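Thursday, August 7, 2025

Gilbert room, Bodmont centre. The wooden number puzzle from Sendero was brought out for the stock review. 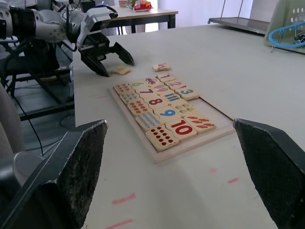
The review form asks for the state of each item. Paint and print are in fair order. The carrot tile lies beside the 10, and one recess in the tray shows bare wood. The entry was left open until the tray is full.

Storage was considered next.

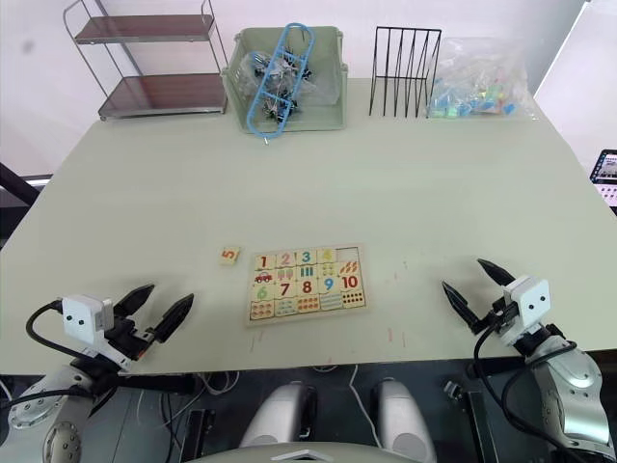
Number puzzle on the table, Gilbert room.

The June list allows 12 puzzles to a shelf, and the present shelf holds almost 18.

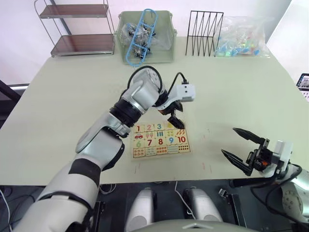
The surplus will be offered to the Sanberg branch.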